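Fisheye wrist cameras: rectify first or feed raw?
Posted in Perception and Tooling

tablegrape
Long post, sorry in advance! I've spent most of September getting our bimanual glove capture into shape and I'm having a ball. Marker cube on the back of each glove, one fixed camera over the table, and a fisheye in each of the hand-held grippers. Cube poses come off the fixed camera, everything gets written to one log by Semel, and I train from that.

The thing I can't settle is the fisheye side. Do you undistort before the encoder or hand it the raw circle? I've been rectifying to a pinhole view and it looks lovely in the middle, but I lose so much at the rim, and the rim is where half the room is. For localizing the gripper I want the room.

pollywaffle
Raw, every time. Mask the black corners, keep the circle, let the network sort it out. I ran both on a flower-arranging task and raw was ahead by 4 points over 50 rollouts. Rectifying just smears the edges and costs you time per batch.

Fahad Magsi
Going to disagree with pollywaffle here. For the policy, fine, raw. For pose tracking, no way. If your feature matcher assumes straight-ish lines it'll fall over near the rim. Use a proper fisheye model (Vetix has a decent one, 11 parameters, calibrates in a few minutes) and do the matching on bearing vectors. You never make a flat image at all, so nothing gets lost.

tablegrape
Ooh, bearing vectors. I'd skipped that page of the manual because it looked like homework. Trying it tonight.

kelpie_dan
4 points over 50 rollouts is noise, mate. Run it again with a different seed and see if it flips.

pollywaffle
Fair cop on the sample size. Still not rectifying though :)

Fahad Magsi
tablegrape, before you blame the lens, what are your frames like? Blur and near-field blocking will hurt you more than distortion. I drop anything where the tracker keeps too few inliers and bridge the gap with the IMU. Post a few, including ugly ones.

tablegrape
Calibration went in at 2 am and the reprojection error has dropped heaps, I'm stoked! Ugly ones included:

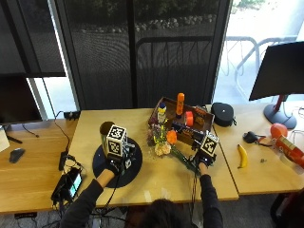
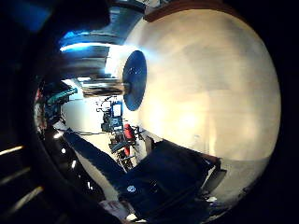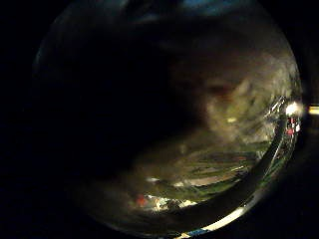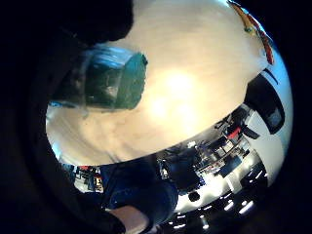

Fixed camera first, then three raw fisheye frames from the grippers, no rectification on any of them.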